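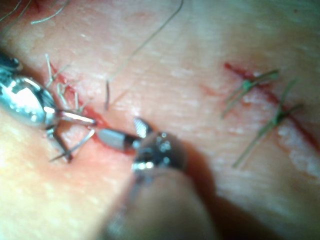 Figure 4-1. Wrist view, two instruments at the first incision. The second incision, at right, carries two green knotted sutures.

Student Teams > Zisumby Suturing Project > Set-Up Guide > Section 4
Filed under: Guides & Handbooks
Updated July — Zisumby Project Documentation Group

4. Placing a Suture with Two Instruments

4.1 Scope

This section applies to student operators who have passed the bench check in Section 3. It covers a single interrupted suture, placed with the left and right instruments under teleoperation. Mounting of the tissue and cutting of the practice incisions are described in Section 2. Running sutures are not permitted in the Wallar Student Challenge and are not covered.

4.2 Before starting

1. Confirm that the operator, the bench assistant and the safety monitor are present. The safety monitor holds the stop button and performs no other duty.
2. Start the Voslow console and load motion profile 386. Do not edit the profile. Changes are made only by the control team.
3. Set the session timer to 300 seconds per suture.
4. Open both the wrist view and the fixed view. Check that the tips of both instruments can be seen in the fixed view before motion is enabled.
5. Enter the instrument serial numbers and the team code in the run log.

CAUTION: Keep hands outside the marked area whenever motion is enabled. The bench assistant passes the needle only after the safety monitor has called "hold."

4.3 Procedure

1. Bring both instruments above the incision at low speed. Stop when the tips are close together but not touching.
2. Grasp the needle with the driving instrument. Keep the second instrument clear of the needle point.
3. Turn the needle until its point meets the skin squarely at the edge of the cut.
4. Drive the needle through by rotating the wrist. Do not push in a straight line, as this bends the needle and tears the edge.
5. Receive the needle on the far side with the second instrument. Release the first instrument only when the second grip is firm.
6. Draw the thread through slowly and leave a short tail.
7. Tie the knot over the incision and call "hold." The bench assistant trims the tails. 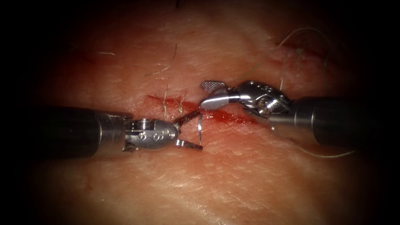

Figure 4-2. Fixed view. The needle stands between the open jaws of the left instrument, with its lower point at the edge of the incision.

NOTE: The wrist view gives little sense of height. Judge the distance between jaws and skin from the fixed view, and use the wrist view for lateral position — particularly when hairs or loose thread cross the cut.

CAUTION: If the thread catches on a wrist pulley or cable, stop at once. Do not pull it free with the other instrument.

4.4 After each suture

1. Raise both instruments and disable motion.
2. Account for the needle before the next run begins.
3. Save the run under the team code. The archive in the Laskowska room held 2,930 runs at the last update, and unlabeled files cannot be traced.
4. After six sutures, change operators.

Cleaning of the jaws and wrists is described in Section 5.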